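Shared workshop's home-built arm gets a wrist camera, and a long to-do list

The Saengthong workshop has spent most of the summer on a robot arm that its members say will one day fetch and put away things in an ordinary house. In October they showed where it had got to. It has a two-fingered gripper, a camera at the wrist, and a name, Lovar. What it lacks is a job it can do from start to finish without somebody standing next to it.

The build is a home project in the true sense. The joints are bought in, the brackets were made on the premises, and the controller is a board called Sirkomis that one of the members designed and now sells in small numbers. The group puts the cost so far at 1647 pounds, a figure that leaves out the hours, the use of the workshop's machines and a first set of brackets that went in the bin. Anyone tempted to copy it should add those back in before comparing it with a shop-bought arm.

The claim getting the most attention is a score of 80 successful grasps out of 100. It appears on the project page in large type. Further down, in much smaller type, the page says the tries were made with the same foam block on the same mat, with the block put back by hand each time. That is a fair way to test a motor and a grip. It tells a householder very little about socks, mugs or the handle of a drawer, and the group has not yet published a test with any of them.

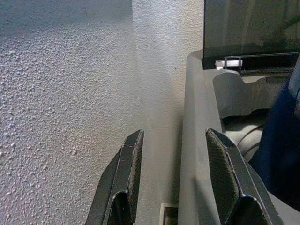

The wrist camera is the newest part of the project and the one the group talks about most. The idea is that the arm should judge its own distance from whatever it is reaching for, with no second camera on a stand. It is a sensible aim, but the view it has to work with is a hard one. With the black fingers spread open, what lies beyond them is a pale, bumpy wall and a long matt grey panel with soft edges, and neither offers an obvious place to aim for. A dark tinted panel in the upper corner shows faint shapes and reflections, the sort of thing that has caught out far more expensive machines. The members say their software, Kematine, will learn to ignore such surfaces. They do not say when, or how much recorded material it will need.

There is also the matter of wear. The grip pads are a replaceable part, according to the build notes, but the notes give no figure for how long a pair should last. They give no figure either for how hard the fingers close, a number most people would want before letting the thing near a glass or a child. Asked about an emergency stop, the group said there is one on the bench supply and that a second, on the arm itself, is planned.

None of this makes it a bad piece of work. The wiring diagrams are clear, the parts list is complete, and the arm can be put together with hand tools once the brackets are made. As a way of learning how a robot is built it beats most kits. The trouble lies with the word "household", used freely on the project page and not yet earned.

The group wants 2 more arms finished before spring so that other members can run the same tests at home and compare results. That would be worth having, provided the failures are published along with the successes and the foam block is left in a drawer. The drawings for the brackets are free to download now. Kematine is to follow once the members have agreed on a licence, a discussion that was still going on when the workshop closed for the evening.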